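Galería: la lata verde y todo lo que cabe en ella

Llevaba desde agosto diciendo que iba a ordenar los juguetes pequeños, y el miércoles por fin lo volqué todo encima de la cama y me puse (con café, claro). Hay piezas que vienen de cajas de Endico, otras de mercadillo y otras que a saber. La que más cariño me da es la de galletas con sabor a leche de coco, que lleva años haciendo de baúl.

Las uvas moradas, con la estrella de mar justo detrás. Me encantan esas uvas, ¡brillan como caramelos! 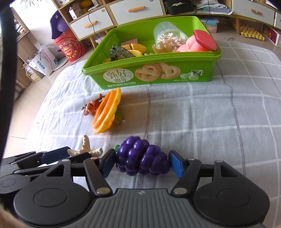

Manon Poirier me escribió enseguida que ella separa la comida de los animales, que si no las mazorcas acaban siempre en el fondo, y que el cerdito rosa merece caja propia. Puede que tenga razón, pero a mí me gusta todo revuelto.

Turno de la rueda naranja y del bichito de pinchos, que en casa siempre ha sido «el ciervo», aunque hay debate.
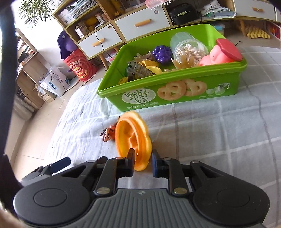 La segunda tanda la dejo para otro día: me quedan 4 bolsas en el armario y una caja de Ristari que ni he abierto. Si alguien tiene piezas sueltas de cocinita, sobre todo fruta, que me escriba, ¡las cambio encantada! En la última feria encontré un lote por 13 euros y todavía me acuerdo.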